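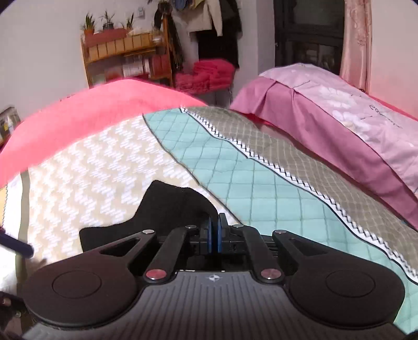 Clellero Celebrity Wire
Entertainment news subscription for publishers and broadcasters

Clellero Celebrity Wire supplies ready-to-publish entertainment coverage to newspapers, radio stations and websites. Subscribers receive short news items, interview round-ups and longer profiles covering film, television, music and the personal announcements of public figures. All copy is edited before release and may be used in print, on air or online under the terms of a single license.

What the subscription includes

Daily feed: Up to 18 items each weekday, with a reduced service on weekends and public holidays.
Item length: Most items run to around 200 words. Profiles and award season features may run to 700 words.
Headlines: Each item carries 2 headlines, one for print and one for mobile screens.
Broadcast version: A shortened script with a pronunciation guide for names is available on the Heltach plan.
Corrections: Corrected items are sent again under the same story number and marked at the top. Subscribers are asked to replace the earlier text promptly.

Sourcing

Statements attributed to a performer are taken from interviews, published broadcasts or a named representative. Reports of engagements, separations and pregnancies are not released on the basis of social media comments alone. The full sourcing policy was last revised in April and is provided with every new contract.

Plans

Chow: Text feed only, for a single website or newspaper title.
Skullard: Text feed and archive search, for groups with several titles.
Heltach: All of the above, with broadcast scripts and an evening telephone desk.

Plans are billed by the quarter. A subscriber may move to a higher plan at any time, and the difference is charged from the date of the change. Moves to a lower plan take effect at the next billing date. Photographs are licensed separately.

Delivery

Items are delivered by email or through the Clellero reader page. Login details are issued once the signed order form has been received.

Contact

Questions about licensing should be addressed to Catríona Carroll, Subscriber Services. Please include the name of your publication or station and the plan you wish to discuss.

Terms effective July 2021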